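Chapter 4
Teaching by hand: the Setholm club and the hanger job

Draft for the Visden course book, second edition. Ms Gilani's notes folded in 2019-03-03.

Chapters 1 to 3 were mostly motors and wiring. Now the harder bit. How do you tell a machine to do something you can't really put into words? Picking up a coat hanger, say. Try writing the steps down. Most people give up after 2.

The Setholm school club had this problem with their project, Dellska. Uzma Gilani ran the sessions, Tae-yang Cho kept the log. Their plan: don't write steps at all. A person does the job using hand-held grippers, one in each hand, and the recordings become the lesson. Over 70 goes planned for the first job. Hangers and a basket, nothing fancy, a white table top to work on.

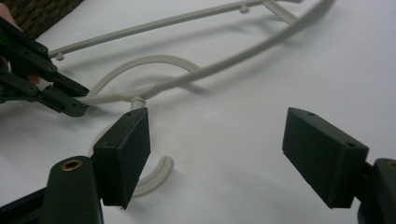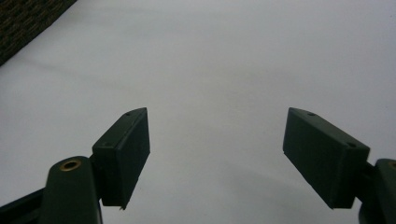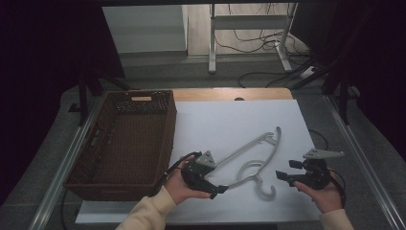
Fig. 4.1, first, second and third picture. The hanger is in the first and third, the basket in the third only.

Why use a gripper in each hand instead of just using bare fingers?

Because the machine will have grippers, and a recording made with fingers would show it moves it can't copy. The person has to work within the same limits.

Back to the log. Cho's rule was one line per go, written straight away, bad ones included. Start, finish, what went wrong. Some of his lines are only a word long ("slipped") and thats fine. You will keep a log like it in the Ansari exercise on page 86, so start a clean page now.

What you need before section 4.1:
- your notebook from chapter 3
- a partner
- one hanger, any sort

Words to look up as they come: demonstration, grip, jaw, reach. Defintions are at the back of the book.

4.1 Choosing a job

Pick something short. A job with a clear start and a clear end, one you can set out again the same way without much fuss. Folding a shirt is too much for a first try. Agree with your partner what counts as done, and write it at the top of the log before either of you touches anything.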